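Skalix divulga resultados de avaliação de robôs de dois braços na arrumação de bancada

Empresa conclui que a tarefa é viável sob supervisão, mas ainda lenta e sensível à presença de cabos

Março de 2020

A Skalix, empresa de automação leve, divulga os resultados do programa Gavitz, que avaliou se um sistema robótico de dois braços consegue executar tarefas de arrumação comuns em oficinas, ateliês e residências. A avaliação foi realizada com a Chamoun, fabricante de garras, e terminou em fevereiro. A conclusão é limitada: o sistema guarda ferramentas manuais de formato irregular em um recipiente, porém em ritmo inferior ao de uma pessoa e com necessidade de intervenção humana.

O programa compreendeu 408 execuções da tarefa de guardar pistolas de cola quente em uma caixa plástica. A escolha do objeto atende a um critério técnico. A pistola combina corpo rígido, empunhadura curva, bico estreito e cabo flexível, e os modelos disponíveis no mercado variam bastante em tamanho e distribuição de peso.

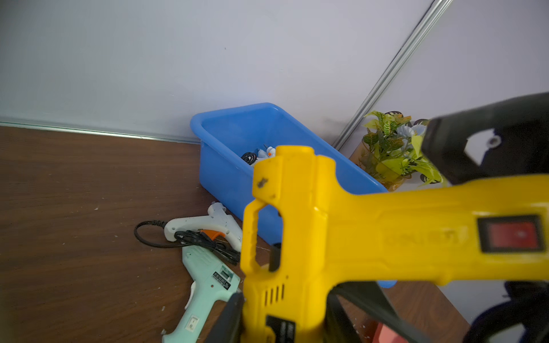 Garra segura pistola de cola amarela; ao fundo, a caixa azul. Foto: Skalix/Divulgação

Foram consideradas concluídas as execuções em que todas as pistolas terminaram dentro da caixa, sem queda para fora da bancada e sem auxílio do operador. O índice de conclusão foi de 53%. Nas demais, o operador interrompeu o ciclo ou reposicionou ao menos um objeto. O enrosco de cabos respondeu por 43% das interrupções; as outras causas registradas foram preensão instável, colisão com a borda da caixa e erro na estimativa de posição.

A preensão de uma pistola isolada não é mais o principal obstáculo. O sistema identifica o objeto, escolhe um ponto de contato e fecha a garra com repetibilidade adequada. A dificuldade aumenta quando os objetos estão amontoados: ao puxar uma pistola, o braço pode arrastar outra pelo cabo, o que invalida a posição calculada para a etapa seguinte. O software Clornix, que coordena os dois braços, refaz então a leitura da bancada, com perda de tempo em cada ciclo.

O uso de dois braços permite que um deles atue junto à pilha enquanto o outro trabalha na caixa. A coordenação exige zonas de exclusão para evitar contato entre as garras, e essas zonas reduzem a velocidade máxima de operação. 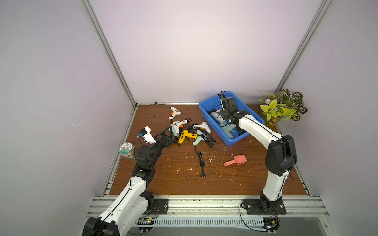
Aplicação doméstica e em oficinas

A Skalix não recomenda, no estágio atual, o uso do sistema em residências. A bancada de avaliação é delimitada por painéis, tem os braços fixos em um trilho frontal e recebe um conjunto conhecido de objetos. Cozinhas e lavanderias não oferecem essas condições.

Em oficinas, a empresa considera possível a adoção em postos fixos, com operador próximo e sem exigência de cadência. Tarefas como enrolar cabos, limpar resíduos de cola e separar ferramentas defeituosas não fizeram parte do programa.

Próxima etapa

A segunda fase do Gavitz prevê 1000 execuções, com novos dedos de garra fornecidos pela Chamoun e uma versão do Clornix que trata o cabo como objeto separado do corpo da ferramenta. Os critérios de conclusão serão mantidos para permitir comparação direta.

Sobre a Skalix

A Skalix desenvolve e integra células robóticas de pequeno porte para montagem, embalagem e organização de materiais.

Informações para a imprensa: assessoria de comunicação da Skalix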